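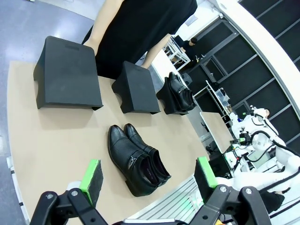

HOME & STYLE

By Wanda Wysocka
February
41 shares | 5 comments

Black leather shoes are hard to display well. Against a dark floor they vanish, and piled in a box they get scratched. Low stands solve most of this. Black ones suit a pale tabletop, and a pair with a buckle strap should sit so the metal faces out.

I started using stands when I worked the shoe counter at Griniden, a small store in Girkach that carried 200 styles at its busiest. We set out one pair per stand, heels level, and left a hand's width between stands. Customers picked up more shoes that way, and put them back neater.

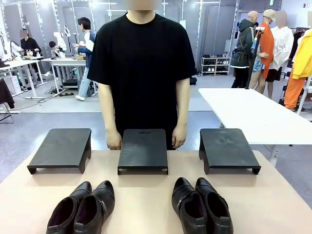

Issue 313

Clear the row first. Wipe the tops of the stands, as matte black shows every smudge, then line up the pairs in front before lifting any of them. Keep left and right together. It sounds obvious until you have 5 similar pairs on the table.

Lift both shoes at once and set them down together - dragging one into place marks the sole and the stand.

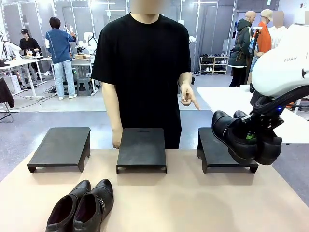

Step back to the door and look again from there. If a buckle is hidden, turn the pair a little. At home I do the same on the hall shelf, with plain stands from Meijer, and dust them every other week.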